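Review: Trudar two-finger gripper with Flusel teach software, seen at the Kravchuk open day
Posted 2022-04-14

Kravchuk opened its integration shop to customers this month and ran several cells for most of the day. I spent my time at the one with the Trudar gripper, as we are looking at a parallel-jaw unit for a light packaging line and the data sheet leaves out most of what I want to know. What follows is based on a demonstration of about 2 hours and some time at the teach screen. I have not had the gripper on my own bench.

Setup. The gripper was mounted on a white arm through a metal flange, with a black cylindrical mount between flange and jaws. The cell ran the Flusel software on a panel PC. Kravchuk supplied the arm and did the integration, so the result reflects their work as well as Trudar's.

Teaching a pick. Flusel uses a short tree of steps: approach, close, check, lift, release. Each step has its own speed and force limit. I was able to build a basic pick without the manual. Force is entered as a percentage of maximum, and I would prefer newtons. The percentage scale has no obvious relation to what arrives at the fingertips, and changing fingers means finding the values again. Undo goes back one step only.

Repeatability. On rigid blocks I saw no misses. The jaws closed square and the part stayed where it was put. Cycle time was set conservatively for visitors and I did not try to judge it. Kravchuk recommends checking finger alignment every 2,000 cycles with the standard fingers, and the alignment itself takes two screws and a gauge. That is acceptable for our volumes. A line running three shifts would want a longer interval.

Noise and heat. The drive has a faint whine during closing and is otherwise quiet. I could talk over it without raising my voice. The body was warm to the touch after a long run, well short of uncomfortable.

Cabling. This is the weakest part of the package. The cable leaves at the wrist and loops down along the side of the flange, and on a tight approach it is the first thing I would expect to catch. Olteo makes a clip-on guide, which was on a side table and not fitted. It should be included. Budget for the guide and for a spare cable.

Software stability. Flusel froze once when a program was saved during a running cycle. The arm stopped safely and the restart was short, but the unsaved steps were lost. The host said a fix is planned. I would ask for a date in writing before ordering.

Documentation. The printed manual is clear on mounting and weak on tuning. The force table stops at the rigid materials. There is nothing on thin board, film or foam.

Verdict. Good mechanics, an adequate teach interface, poor cable management. I would buy it for cartons and molded parts today. For soft goods I would ask for a trial with our own samples first — Kravchuk offers one, and it is worth taking.

Thin-walled parts are where a parallel gripper has to prove itself, and they were the reason I stayed at the cell. A part with so little stiffness deforms if one finger loads it before the other is in place, and the force setting alone does not prevent that. The paper cup work is a fair example of the problem: the light teal cup is on its side, slightly creased, with the upper finger against it and the lower finger still open and clear of it. Contact on one side is no grip, and a force check that accepts it would be useless to us. Ask to see the check step run on a part like this, and ask for the finger positions to be logged along with the force.
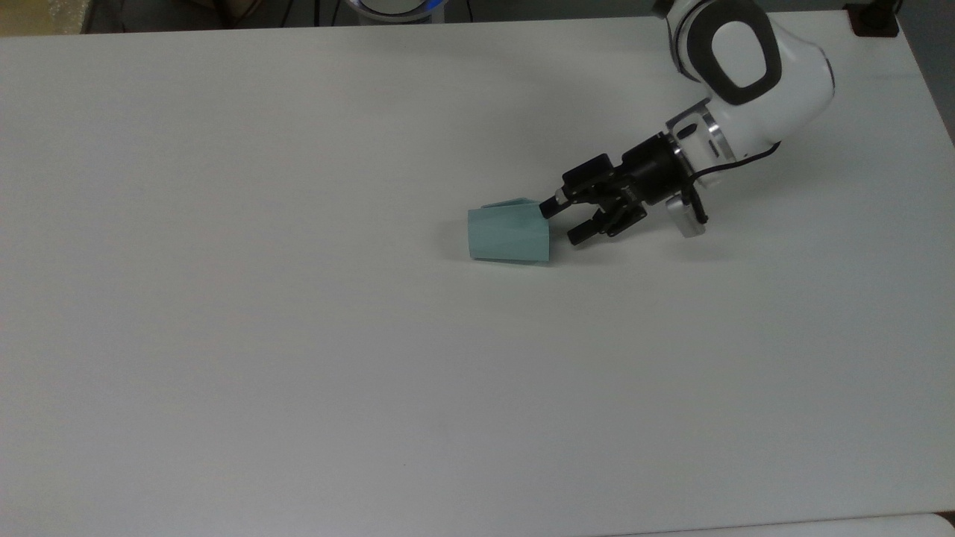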